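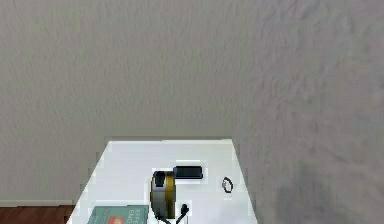

Tralico practice scene in the simulator: white table with headset, book, ring and black rectangular object.

Saltico Tralico - remote-control teaching kit

Tralico records a task while an operator steers a simulated arm by hand controller, then exports the recording for training. It runs on one desktop computer and needs no physical arm.

Supplied with the kit
Hand controller, left or right
USB cable, 2 m
Licence for one workstation
20 table scenes with everyday objects

Recording
Hold the trigger to start a demonstration and release it to stop. Arm position, grip opening and camera view are stored together at 20 samples per second. A recording can hold up to 2,000 samples; longer tasks should be split at a point where the grip is open. Failed attempts can be marked and kept, or deleted from the list.

Scenes
Objects can be moved, swapped or removed between recordings. Start positions may be fixed or shuffled within a set area of the tabletop. Thin items such as rings need the fine grip setting - the standard setting closes too fast for them.

Export
One folder per demonstration, with a plain text index. The Ostgate sample set, 1,143 demonstrations, is a separate download and is not needed for installation.

Spare controllers are ordered under the same part name, with the suffix L or R.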